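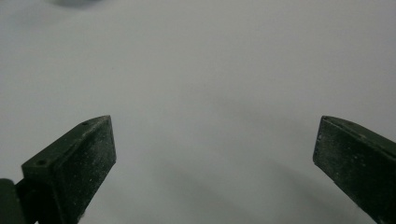
Minutes – handheld gripper faults, Tunstall room, July
Present: Sille Nørgaard (chair, also typing), Sombat Nakpan, two from Savmont on the phone. Apologies from Broltton.

1. Last minutes
Agreed. Spelling of Priltasgate corrected.

2. Left gripper dropping out
Sombat: left unit loses its signal mid-recording, comes back by itself after a second or two. 51 takes affected out of 600. Right unit clean so far. Swapped the cables over, fault stayed with the left unit, so not the cable. Savmont think connector on the board. They want it back, we want a loaner first. Left open.
Sille asked if the 51 can be patched. No – the jaw width is missing for the gap, can't guess it. To be redone.
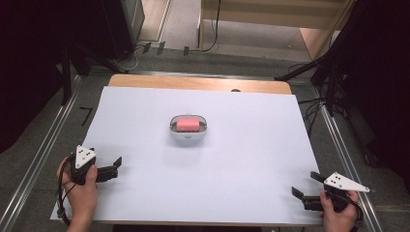

3. SPONGE TASK
Pink sponge, white container, one gripper in each hand, white paper on the table. Start with jaws open both sides, as in the task sheet.
Jaws not closing all the way on 9 takes. Log says closed, fingers weren't. Sombat blames zero drift after a restart. Savmont say re-zero every time the unit is powered up, it's in the manual (page not given, they will send it).
Sille wants a check before each batch, written down with intials. Agreed.

4. Safety
Trip on the cables by the tripod, right hand side. No injury, tripod moved, an hour lost recalibrating. Cables on the carpet to be tied and taped down. Until then no walking round that side while somebody is recording.
Pinched finger reported too – the person was clearing the jaws with power on. Power off first. Goes on the door in large type.

5. Actions
Sombat – redo list to Priltasgate, ship left unit once loaner is here
Sille – cable covers, door sign, check sheet
Savmont – loaner date, manual page, answer on teh connector

6. AOB
Broltton invoice, 700, still not paid. Sille to chase.

Next meeting when the loaner arrives. Closed 4:40 pm.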